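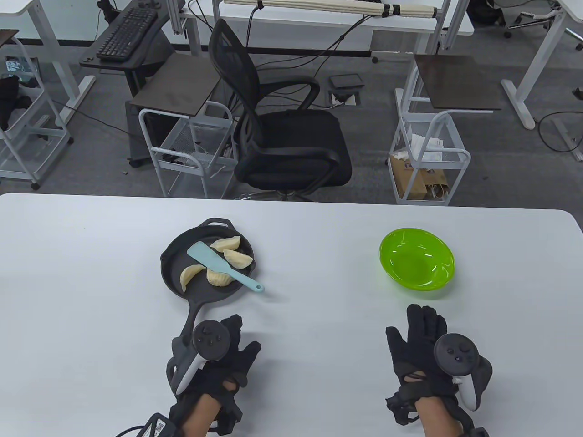

Hustlow wants $900 for a pair of gloves and a promise

Hustlow has put its hand-tracking kit, the Plurkerar, on general sale as of 13th April. The pitch is simple: put on the gloves, do a kitchen job, and sell or keep the recording so a robot arm can learn from it.

The kit costs $900, or $700 for buyers who signed up before the end of December. That covers gloves, wrist straps, cables and a license for the recording software. Handheld controllers are extra. So is support after the first 16 weeks.

Hustlow's favorite demo task is moving dumplings out of a skillet and into a bowl with a spatula. It's a fair test, as dumplings are soft and tend to slide around.
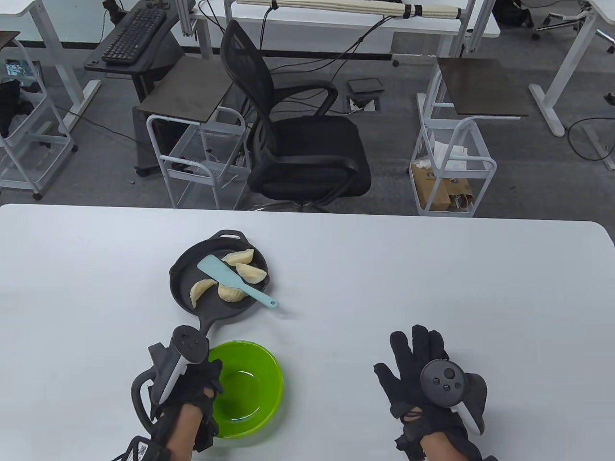 What the company hasn't shown is a robot doing the same job afterward. Its launch page says 352 recordings are "enough to get started" on a new task, but doesn't say what a buyer gets at the end of them. We asked for a success rate and were sent a brochure.

Panganiban, which sells a rival kit, lets customers try it for a month and return it. Hustlow offers no refunds once the software is activated. Bament, a small catering supplier listed as an early customer, told us it is "still evaluating" and has not ordered more.

Orders ship in the US only for now. We'd wait for the numbers.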